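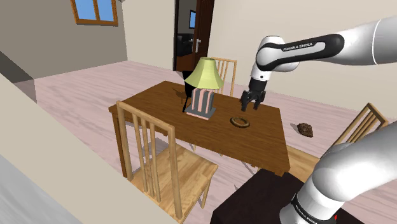 Minutes of the planning and demonstration meeting, Lunde site

Date: May 23, 2022
Location: Lunde, upstairs meeting room
Present: Tormod Haugen (chair), Lachlan Donnelly, Valter Nogueira, Inna Holovko (minutes)
Joined by call: Lev Holovko
Apologies: none received

1. Minutes of the previous meeting

Accepted with one correction. Item 5 recorded that the simulation license had been renewed by Furnutton. It was renewed by Gorkix. Inna Holovko to correct the filed copy.

2. Matters arising

The network port in the demonstration room has been moved to the wall behind the operator desk. Valter Nogueira confirmed it is live and on the isolated network. The old port is still labeled and the label should come off.

The question of who signs for loan equipment remains open. Tormod Haugen will ask again.

3. Visit by Furnutton

Tormod Haugen reported on the arrangements for the Furnutton visit. The visitors make household furniture and want to see how a robot arm can be programmed and checked in simulation before any floor space is given to it. They have no robot staff of their own. The talk should be kept at that level, and the control stack should come up only if they ask.

The visit is set for August. The exact day depends on the Furnutton plant shutdown and will be confirmed in writing. There will be 8 visitors.

The program as agreed:

Arrival, sign-in and safety notice (Haugen)
Short talk on the work at Lunde (Haugen)
Simulation demonstration, dining room scene (Nogueira, with Lev Holovko on the call)
Viewing of the physical cell from behind the barrier (Donnelly)
Questions and coffee

Lachlan Donnelly asked for the cell viewing to come before the simulation, as the arm needs to warm up and he would prefer to run it early. Valter Nogueira was against. The visitors would see the real arm do one simple motion and then sit through a screen presentation. The order was left as listed. Donnelly will start the warm-up during the opening talk.

4. Trial run of the simulation demonstration

Valter Nogueira ran the demonstration on the meeting room screen in the form proposed for the visit. The task is to pick up the ring from the dining table and set it down again next to the lamp. The arm model is the Franka Emika with the standard parallel gripper.

Two runs were made.

Run one: The gripper came in above the right half of the table, lowered to the ring and closed across one side of it. The ring was lifted and set down to the right of the lamp. The release was clean.

Run two: Same start position. The ring slipped during the lift and dropped back on the tabletop. Nogueira stopped the run and reset the scene.

Lev Holovko explained the slip. The contact friction on the ring is set low from an earlier test and the grasp point is picked near the outer edge. With the fingers deeper over the rim the grasp holds. He will restore the friction value and fix the grasp point for the demonstration build. He noted that the value should match what is measured on a real part if the result is to mean anything, and that no such measurement has been made for this object.

Tormod Haugen asked whether a failed run should be kept in the program on purpose. A visitor who sees only clean runs will expect clean runs on the factory floor. Donnelly supported this. Agreed: one good run first, then one run with the low friction value, introduced as such.

5. Comments on the scene

The following points were raised after the trial run.

5.1 Viewpoint. The lower links of the arm fill the bottom right corner of the view and the wall panel on the left hides part of the floor and part of the nearest chair. Inna Holovko found this distracting on the large screen. Nogueira prefers to keep the view, as it takes in the arm, the table and the doorway behind together. Lev Holovko suggested a second viewpoint, higher and closer to the tabletop, to switch to during the grasp. Agreed to add the second viewpoint and keep the first as the opening one.

5.2 Object on the floor. There is a small brown lump on the floor past the right edge of the table. Haugen asked what it was. Nogueira said that it comes with the scene layout and has no part in the task. Donnelly asked for it to be removed, as the visitors will ask the same thing. Agreed.

5.3 Objects on the table. The small dark item just left of the lamp, near the back edge, is also not used. It may stay. The lamp stays as well - it is needed as the obstacle and as the reference for the set-down position. Lev Holovko asked that the thin rod leaning by the lamp base be checked for a collision shape. If it has none, the planner will pass through it, and this will show at close range.

5.4 Shadows. Donnelly pointed out that the table and chairs throw soft shadows on the floor while the gripper gives no clear shadow on the tabletop. It makes the height of the fingers above the wood hard to judge. Lev Holovko will look at the light settings. Not required for the visit. If it costs frame rate, it will be left alone.

5.5 Chairs. Nogueira asked whether the slatted chairs should be swapped for models of Furnutton products. Haugen was not in favor. No product data has been received, and a rough copy of a customer's chair would draw comments on the chair. No change.

5.6 Setting. Donnelly questioned the use of a dining room for an audience from a factory. A packing bench would be closer to their work. Nogueira replied that the bench scene, named Gundik in the project folder, is not ready. The table surface loads but the fixtures do not, and the arm mount is in the wrong place. Lev Holovko put the remaining work at 2 weeks if nothing else is assigned to him. Haugen decided that the dining room will be the main demonstration. Gundik will be shown only if it passes a full test before the visit is confirmed.

6. Physical cell

Lachlan Donnelly reported that the barrier is in place and the stop buttons were tested. The barrier panel nearest the door flexes when leaned on and has to be braced before visitors stand there.

The cell demonstration will be a single pick from a fixed position at reduced speed. No visitor will enter the cell or handle the pendant. Donnelly asked for this to be stated in the safety notice in plain terms, and Haugen agreed.

The viewing strip marked on the floor is 760 mm deep. Inna Holovko doubted that the whole group could stand in it with a clear view. The group will be divided, with one half at the barrier and the other at the operator desk, and then changed over. Nogueira will stay at the desk for both halves.

Nogueira asked if the physical pick could use a ring of the same shape as the simulated one so that the two demonstrations match. Donnelly has no such part in stock. He will see whether one can be printed. The fixed pick with the existing block stays as the fallback.

7. Handout

A single sheet, printed both sides. One side will carry the program and the safety notice. The other will give a short account of the steps from scene setup to a test on the real arm. Inna Holovko will write the text. Haugen asked that it contain no cycle times, as none have been measured for work of the kind Furnutton does.

Lev Holovko asked that the word "simulated" appear in the caption of every rendered picture on the sheet. Agreed.

8. Actions

Haugen: confirm the visit day with Furnutton in writing; safety notice; loan equipment signature.
Nogueira: second viewpoint; remove the floor object; check the rod for a collision shape; take down the old port label.
Lev Holovko: friction value and grasp point; separate low friction build; light settings if time allows; Gundik fixtures and arm mount.
Donnelly: brace the barrier panel; ask about a printed ring; warm-up procedure in writing.
Inna Holovko: handout text; correction to the previous minutes.

9. Any other business

Donnelly reported that the meeting room screen goes to sleep when the demonstration machine is idle. It did so between the two runs. Nogueira to turn the setting off on the machine itself, as the screen menu is locked.

Haugen asked for a full rehearsal with someone from outside the team in the audience. Inna Holovko to find a person and a time once the visit day is known.

The next meeting will be called when Furnutton has replied.

Minutes taken by Inna Holovko. Corrections to be sent to her before the next meeting.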